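Search this site

Who moves the tape?

Dagný Thorlacius
27 October 2018
Reading time: 4 minutes

When the Ravn cell at Preltau was approved, the case put to the board had one figure in it for people: 3344 hours of hand sorting a year, to be released. The figure was correct. It left out the hours that came back under other names.

A robot of this class needs a bench it can rely on. The bench has to be covered, marked and kept matched to the positions held in the controller. At Preltau this work has no job title. It falls to the people who used to sort, and it is entered on their time sheets as "sundry".

I think that is a mistake, and an expensive one. Laying out a work surface is a skilled task. A sorter who puts a bin in the wrong place corrects it by eye. A line put down in the wrong place is a different kind of error, and it may stay hidden for a whole shift.

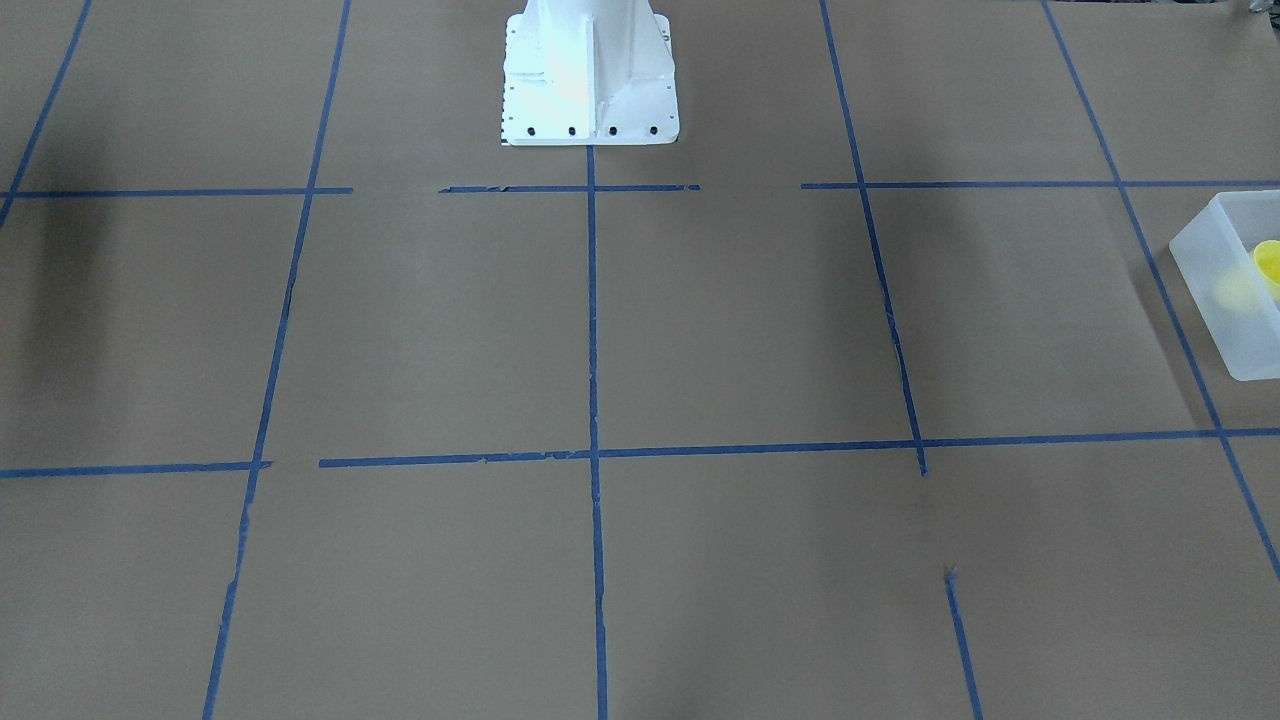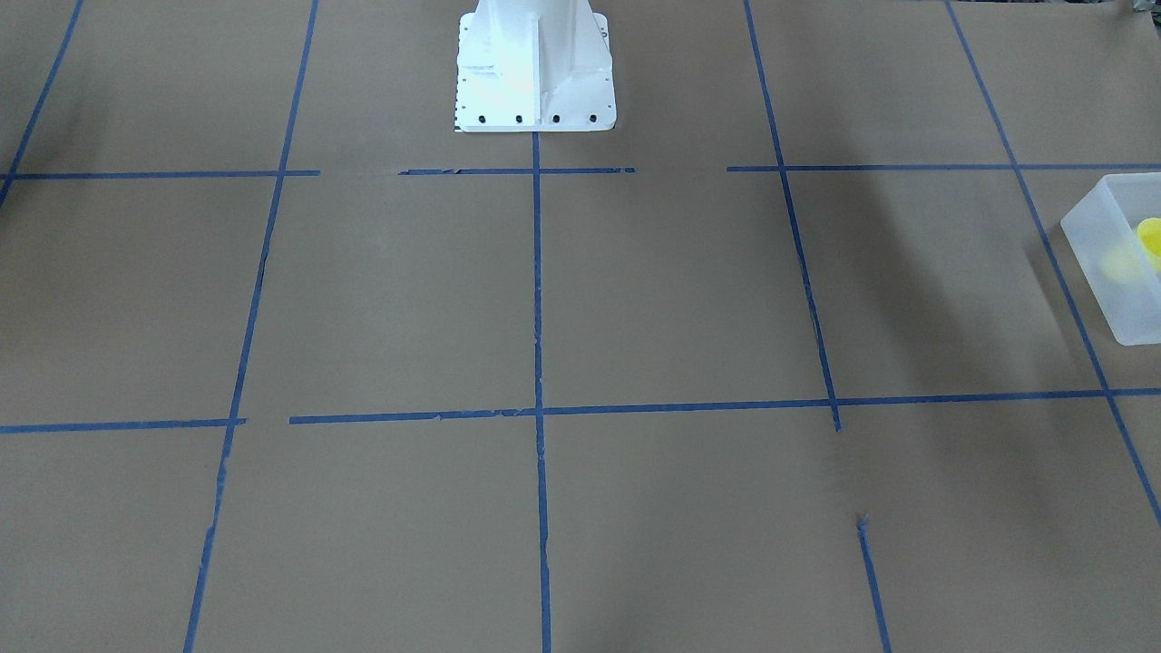 Blue tape on brown paper, with the robot base at the head of the centre line.

The usual answer is that marking out is temporary and will go once fixed tooling is fitted. I heard this at Candov in December, where the temporary arrangement had then been in use for 52 weeks. Fixed tooling suits a product that does not change. Most small plants buy a robot for the opposite reason.

There is also the matter of who may change the layout. At Bavness, operators may re-mark a cell themselves, provided they record the change and run the checking routine before restarting. At Preltau they must ask an engineer, and there are 4 engineers for 11 cells. The people who know the bench best therefore spend part of the shift waiting for permission to correct it.

The remedy is modest. Name the task, put it in the grading scheme, and train for it. Give the operator authority over the surface and leave the engineer authority over the program. Count the hours honestly in the next proposal, even if the saving looks smaller as a result.

Ravn's next cell is due at Preltau after the winter stoppage. The staffing sheet I was shown still has no line for setting out.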